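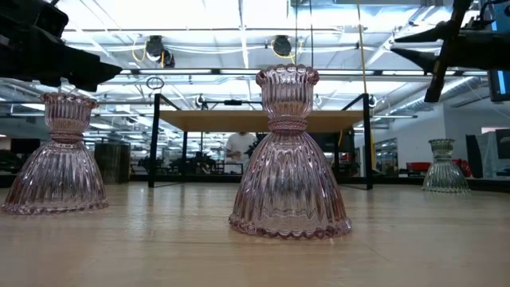 Pemley Glass and Household Collection
Progress report to the Lodhi Fund
2025-05-23

This report covers the second part of the grant for cataloging and storage. The first part, which paid for the shelving, was closed out in our last report.

Cataloging

We have now entered 200 pieces in the Skedow database. Each record has a short description, measurements, a condition note and whatever we know about the donor. Milovan Karagiannis did most of the entry work and Zorica Kolev checked it. The checking took longer than we planned. Many of the old paper cards use the same word for different things ("dish" covers everything from a butter dish to a serving bowl), and we had to go back to the objects to settle what each card meant.

Of the records entered so far, 39 still have no donor name. Some of these pieces came in before the collection kept a gift book. We have written to the families we can identify and have had a few answers. Where we get no reply by the end of the grant, the record will say "source not known" and stay open for later changes.

Storage

The pressed glass and colored glass have been moved out of the basement and into the upstairs room. Every shelf there has a foam liner and a raised front edge. The ceramics are still downstairs. The second delivery of boxes from Tistgate came in the wrong depth and had to go back, and the replacements arrived in May. We expect to start packing the ceramics next.

The damp reading in the basement went over the limit in our care plan twice during the spring. We ran the dehumidifier longer and moved the paper labels upstairs. No damage to objects was found, but we would still like to have the outside drain looked at. That work is not part of this grant and we are not asking for money for it here.

Public access

Two evening talks were held, one on table glass and one on kitchen tools. Both were free. The handout for the glass talk has been reprinted with corrections to the section on mold marks. The online search page is working on our test site and is slow when a search returns a lot of photos. Skedow support is looking into it.

Budget

Spending is in line with the plan except for boxes, where return shipping added a small cost. We covered it from the printing line. No change to the total is requested.

Next period

Pack and move the ceramics. Finish the remaining 4 drawers of flatware records. Open the search page to the public once the photo problem is fixed. Zorica will send the final figures with the closing report.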